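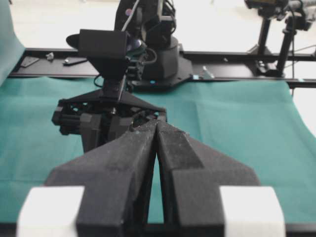
グリーンの布の上のグリッパー

Kalemano 保湿ボディミルク(無香料) 900mlポンプ

乾燥がひどくなる11月から春先まで、家族みんなでたっぷり使う用の大容量です。店頭でもいちばん減りが早いやつ。詰め替えは別ページ。

ざっくり特徴
・無香料、無着色
・ポンプタイプ、片手で出せます
・のびがいいので背中やすねにも塗りやすい
・塗ったあとすぐ服を着たい人向け。べたつき少なめ
・顔にも使えますが、顔は少なめで。テカる人はテカります

テクスチャーは乳液よりちょっと重い、クリームよりはだいぶ軽い、くらい。前のバージョンより気持ちゆるくなりました。「前の固さが好きだった」という声もいただいてますが、冬場にポンプが詰まるというご連絡が多かったため変更しています。固めがお好きなかたは同シリーズのToltdaleバーム80gをどうぞ。ひじ、かかと、指先など部分用。全身に塗るには固いです。

成分について
グリセリン、スクワラン、シア脂、セラミドNPほか。全成分は容器裏面に記載。エタノールは入っていません。パラベンも不使用。そのかわり防腐はフェノキシエタノールです、気になるかたはご確認ください。ナッツ類のアレルギーがあるかたは、シア脂が入っているので使う前に医師に相談を。

香りについて。香料は入れてませんが原料のにおいは少しあります。油っぽいような、ほんのり甘いような。塗ってしばらくすると気にならなくなる程度。まったくの無臭を期待されると違うと思います。

使いかた
お風呂あがり、タオルで軽くふいたらすぐ。肌に水気がちょっと残ってるくらいがのびます。片足でポンプ2回が目安。腕なら1回。こすらずに手のひらで押さえるように。すねが粉をふいてる人は重ね塗りしてください、1回めがなじんでから2回め。
朝も塗るなら少なめで十分。日焼け止めの下に使う場合は、なじむまで少し待たないとよれます。

ポンプの開けかた、よく聞かれるので。ヘッドを持って矢印の方向(OPEN)に回すと上がってきます。最初は空押しが何回か必要。出ないときは一度はずして、チューブがまっすぐ入っているか見てください。輸送中に曲がってることがまれにあります。持ち運ぶときは押し下げて閉める。旅行に持っていく大きさではないですが…

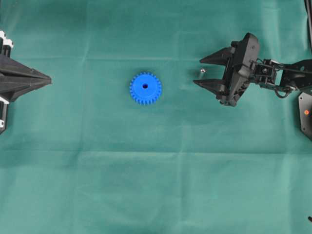

布の上の青い歯車

サイズ・価格
本体 900ml
つめかえ 別ページ参照
ミニ 80ml 1,000円(税込)

はじめてのかたはミニから試すのをおすすめします。中身は同じものです。ミニはポンプではなくワンタッチキャップ。本体の価格はカートに入れると出ます。会員価格もそちらで。

どれを選べばいいか
全身の乾燥、かさつき → このボディミルク
部分的にガサガサ、ひび割れぎみ → Toltdaleバーム
顔だけ、軽いのがいい → Celldale化粧水と乳液のセット
夏にさっぱり使いたい → Mudgwayジェル(季節品、今は在庫のみ)
ボディミルクの上からバームを重ねるのはOKです。順番はミルクが先。Mudgwayジェルとの併用も問題ありませんが、冬はジェルだけだと物足りないと思います。

注意
傷、はれもの、湿しんなど異常のあるところには使わないでください。赤み、かゆみ、刺激が出たら使用をやめて皮膚科専門医へ。目に入ったらすぐ洗い流す。直射日光のあたる所、高温になる場所に置かないこと。浴室に置きっぱなしにするかたが多いですが、ポンプの口から水が入るとよくないので、できれば洗面所で保管おねがいします。開封後は半年をめどに使いきってください。
床にこぼすと大変すべります。すぐふいてください。

よくあるお問いあわせ
赤ちゃんに使えますか → 大人向けの処方で、乳児での試験はしていません。お子さまは腕の内側で試してから。
男性でも? → もちろん。無香料なので選ばれるかた多いです。
すね毛があっても塗れるか → 塗れます。毛の流れにそって。
中身が分離してる → 寒い場所に置いていると表面に水っぽいものが出ることがあります。室温に戻して、容器ごと軽くふってからお使いくださいい。色やにおいが変わっていたら使わないで。
ニキビができやすい背中は? → 最初は少量で様子をみてください。ノンコメドジェニックテストはしていません。

配送
ご注文が正午までなら当日出荷、それ以降は翌営業日。本体は重いのでメール便不可、宅配便のみ。ミニは2本までメール便で送れます。3本からは宅配便になります。
開封後の返品はお受けできませんが、ポンプ不良は交換します。注文番号と、どういう状態かだけ書いてお問いあわせフォームから送ってくだい。

パッケージは順次新デザインに切りかえ中。旧ラベルで届くことがありますが中身は現行品です。ラベルのご指定はできません。

関連商品:Toltdaleバーム/Celldale化粧水・乳液セット/Mudgwayジェル/Kalemano つめかえ用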